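In defence of the jar on the table

When we moved to Gandale I inherited a kitchen with fourteen drawers, and for a good many months I believed, as I had been brought up to believe, that everything in a kitchen ought to live inside one of them. Chopsticks went in the third one down, under the rolling pin, where they slid about and lost their partners.

I have since come round to the opposite view, and I hold it rather fiercely. The things you eat with every day should stand upright, in the open, on the table where you eat. Any holder will do. A pen pot from the stationery shelf is as good as the smart ceramic ones I saw in Grandomora (400 for a cylinder, if you please!), and with a mesh one the air gets in at the sides.

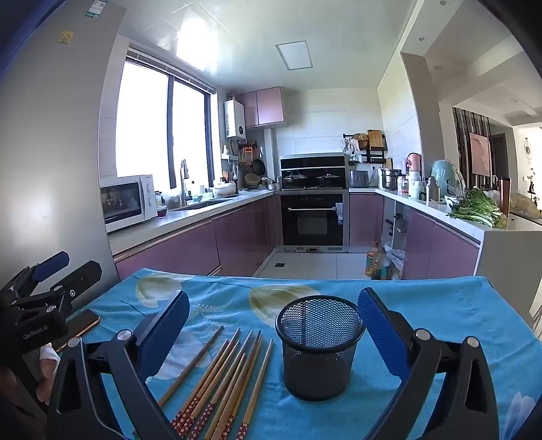 My relations think it looks like a café, and I suppose it does a bit, but I have always liked cafés. You sit down, you reach out, you help yourself, and small children can lay their own places without being lifted up to anything. Odd sticks get found out quickly too, when they are all standing together in plain sight.

I do grant that a tidy, bare table is a lovely thing – I have admired plenty in other people's houses – but I notice that I never want to stay long at one. Give me a loud flowery cloth and a pot of chopsticks, and I'll happily sit there until 9 with the tea going cold.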